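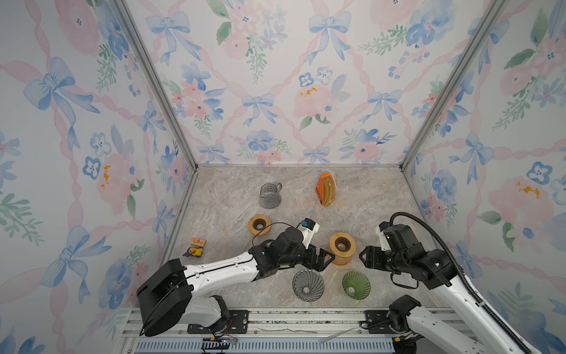

Vangelis Deligiannis asks when I'm going to admit that the chores problem is basically solved, and whether I'd put money on a machine making my morning coffee by next March.

No, and no. But he's asked me three times now, so let me do this properly. Thread, sorry.

Pour-over is a good chore to argue about. Everybody can picture it. Dripper on the carafe, paper in the dripper, grounds, water, wait. A bored teenager learns it in one shift. I did, at Jurčo, and I was not a talented teenager.

Now think about what the hands are doing. You pull one paper from a packed stack, and you know by feel if you got two. You fold the seam. You open the cone with a thumb. You push it down so it sits against the ribs. I couldn't have told you any of those steps before I started paying attention to arms trying to do them.

The pouring is what people film, because pouring looks hard. I'd call it the easy part. A kettle is stiff, has a handle, and stays the shape it was when you picked it up. Paper does none of that for you.

Glass is the other headache. Clear dripper, pale marble pattern underneath, light coming through the ribs. I have trouble seeing where the edge is and I've been looking at cups my whole life.
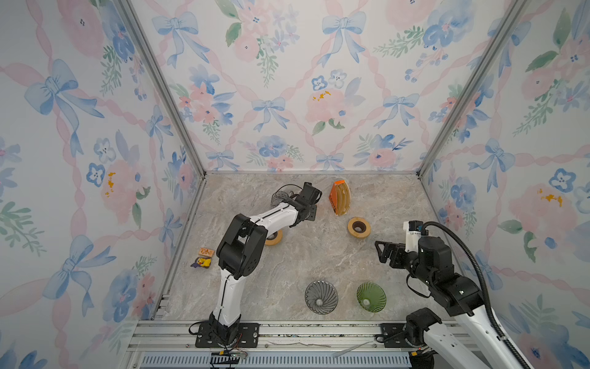

Two ribbed drippers, mouth-up between the arms. Neither one is on a carafe.

Someone's going to say I'm being unfair and that it's a work in progress. Sure. Everything in this field is a work in progress, and I'd have no complaint if the press releases said so too.

Case in point. Dindell put out a clip last spring of their counter unit making a cup start to finish. Lovely clip. It ran 40 seconds. I make that drink for a living and it takes me a lot longer than 40 seconds, so either they've changed how water goes through coffee or somebody had a busy day in the editing software.

I wrote and asked how many tries it took. Got a friendly note back with a link to the same clip.

Things I'd want to know before I believed any of these numbers:

Who put the objects where they are? Could a stranger have moved them?

What happens when the dripper is lying upside down? Does it get turned over, or does a person lean in and do it?

Does it still work with the green one if it learned on the gray one?

Who washes up? (Never in the clip. Never once.)

Ctibor Šťastný came back at me on that last one and said washing up is a separate task. I mean, on paper, yes. In my kitchen it's the same chore. If I have to rinse the cone and scrape out the wet paper, then I've been given a slow assistant with a cleaning job attached.

And before anyone brings up the shop in Zulov: I went. They have a Pukivix behind the bar and it does make coffee. It's a vending machine with an arm in it. Every cup is in a rack and every lid is in a tube, and a guy refills both. I drank the coffee. It was fine. I don't have a rack at home, I have a cabinet that things fall out of.

To be fair to Pukivix, the guy told me it had done 377 cups that week without him touching anything except the refills. I believe him. Put the world in a rack and these things are great, we've known that since car factories.

What I'd pay attention to is clutter. Tape, a snack box, a rubber duck, stuff that has no business near a coffee station. My counter looks like that on a good morning. A machine that can set up a pour-over with junk sitting around it would tell me more than one doing it on a bare table under studio lights, even if it failed half the time and they told me so.
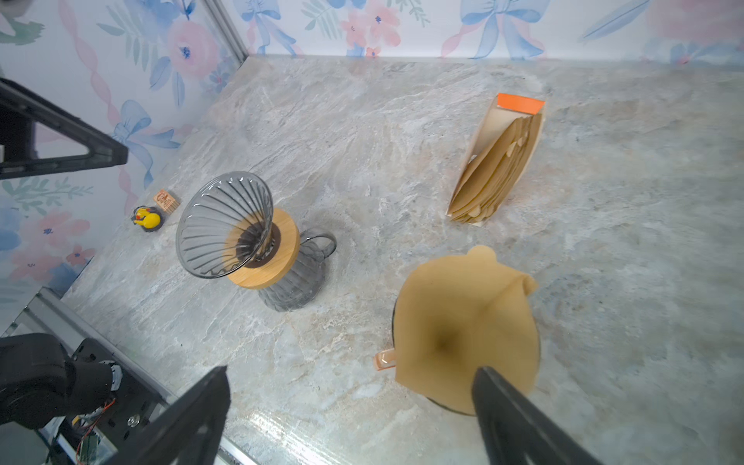 So the paper step is where I'd do the judging, if anyone gave me the clipboard. Opening the cone is one thing. Then it has to go into the dripper and stay open while a metal finger lets go of it, and paper loves to follow the finger back out. I do that step without looking. It's the one I'd most like to see 400 times in a row, uncut, with a box that's getting emptier and a stack that's getting looser.

Yes, two arms help. One to hold, one to do. I'll give Vangelis that much, I used to think it was for show. Try opening a cone filter with one hand behind your back and you'll come around too.

I also don't think it's hopeless – I want that on the record because the replies always decide I hate robots. I have a bad wrist and I open at 5 a.m. I'd love for something else to do the first 9 cups. I would name it and buy it a hat.

But "can do" has to mean it does it when I'm in the shower, with the filters wherever my husband left them. Right now, as far as anybody has shown me, it means it can do it with three people in the room and a good take.

Vangelis, ten bucks on next March. You pick the dripper, I hide the filters.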